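Greltalside stores: shelving and small-part storage

Page updated 2018-12-05

The carpeted room at Greltalside took over the small-part stock from Bollatdale this winter. The gallery covers the yellow shelving, the open trays and the floor bin. Notes on layout, labelling and the remaining work follow. 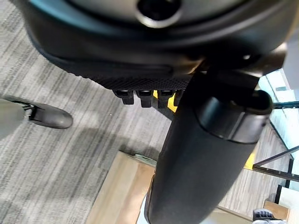 Black castor at the end of a grey leg, with a small metal fitting between the two.

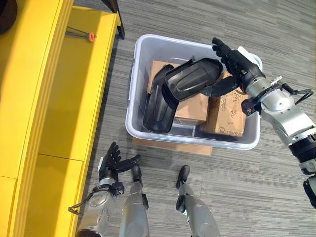 Pale grey bin on the striped carpet, standing on flat cardboard. Brown boxes and black moulded shells.

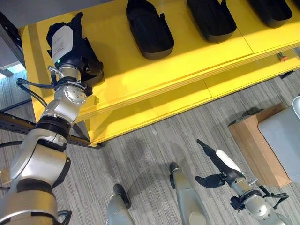
Black open-fronted trays along the top of the yellow shelving. Tagged shoe held upright at the left.
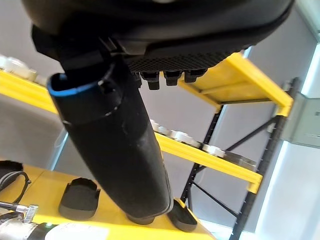

Long black tube with a blue rim at its open end. Shelving and a slotted black upright behind.

Layout

The shelving is the Ikimance pattern and was assembled on site. Shelf positions are set from the bottom upwards, and the lowest position is fixed before any stock goes on. Positions above it can be changed later, provided the shelf is cleared first. A loaded shelf must not be moved by one end.

Positions are numbered from the floor. The number refers to the slot in the upright and stays with the slot when a shelf is moved. At Bollatdale the number went with the shelf, and after two rounds of changes the stock list no longer agreed with the rack. Old sheets that use the Bollatdale numbering should be thrown away.

Heavy and awkward stock belongs on the lower shelves. Small fittings go at hand height. The top surface is kept for trays that are in daily use and for nothing that needs a step to reach. Long parts are stored lying down where the shelf depth allows it. Where it doesn't, they stand on end at the side of the rack with the open end upwards, so that the mouth can be checked for damage.

Trays

Open trays were chosen over lidded boxes. Lids were tried at Bollatdale and were mostly found stacked in a corner by the end of the first month. An open tray collects dust, and the contents need wiping every so often, but the stock can be seen from the aisle and put back with one hand.

A tray is placed with its low lip to the front. Nothing is to project over the lip. The gap between one tray and the next should be wide enough for a hand on each side, which is also wide enough to lift a tray straight up without catching its neighbour. Trays are not stacked when full. Empty trays may be nested, but only on the bottom shelf, and the nest is limited to 14.

One tray holds one kind of part. Mixed trays were the main source of errors in the last count: 88 lines were checked and 16 were wrong, nearly all of them from trays that held a second item underneath the first. The present rule is that a second item gets its own tray even if there is only one of it.

Loose fittings

Caps, collars and short metal pieces are set out along the shelf before they are put away. This takes more room than tipping them into a tray, but size differences show up quickly when pieces stand in line. Sort by diameter first and by colour second. Anything that rocks on a flat surface is put aside and measured.

Pieces are not pushed to the back of the shelf. The rear strip is left clear so that a part knocked backwards stays on the deck — the shelving has no back panel in the Ikimance range, and small parts that fall behind it are slow to recover.

Floor bins

The Pacheco bins are used for moulded covers, boxed parts and returns. They are meant to be carried by the rim. Do not drag them. On this carpet the base picks up grit, and a dragged bin leaves a mark along the pile which doesn't brush out. A flat sheet of cardboard under the bin is enough to prevent it, and the sheet should be replaced when the corners begin to lift.

Boxes go in first, flat on the base. Curved covers go in afterwards, either on edge along the side wall or resting over the boxes with the outer face upwards. Two glossy faces should not touch. Where they have to share a bin, put a sheet of packing paper between them. Clear plastic parts go in at the end of packing and come out before anything else, as they are easily missed against a pale wall.

Do not fill above the rim. A bin that needs its contents held down in transit is overfull and should be split.

Marking

Cardboard boxes are often reused, and old pen marks cause trouble. Before a box is used again, strike through any earlier writing with a single line and write the new mark on a different face. Printed labels from the maker are left in place. They are not treated as stock labels and may describe something other than the present contents.

Paper tags are used for items that are too soft or too irregular to take an adhesive label, including footwear and fabric covers. The tag hangs free and faces forward when the item is on the shelf. Use pencil for tags. The pen in general use bleeds through on the thin stock and can't be read from the reverse.

Each tag carries the item, the shelf position and the month of entry. No other writing is needed. Condition notes go in the stock list, where they can be amended.

Castors

Anything on castors is rolled clear of the aisle before the shelves are loaded. Castors in this room pick up carpet fibre around the axle, which stiffens the wheel and eventually stops it turning. Remove the fibre with a hooked blade, working away from the tyre. Oil is not used, as it holds more fibre than it frees.

The fitting between wheel and leg should be checked for play at the same time. Hold the leg, push the wheel sideways and feel for a click. Slight movement is normal in a swivel castor. A click is not, and the fitting should be tightened or changed before the item is moved again.

Work outstanding

The stock list still shows a number of Bollatdale positions that have no match here. They are being closed one shelf at a time, starting at the window end. Until a shelf has been closed, take the position from the tag and ignore the list.

Two shelves have been left unassigned for parts on their way to repair. They must not be used for overflow. Overflow goes to a floor bin, marked as such, and is cleared at the end of December.

A second set of trays is on order in the same pattern. When they arrive, the moulded collars will come out of their cartons and be placed at hand height, to the right of the caps. The cartons will be flattened and kept for use under the bins.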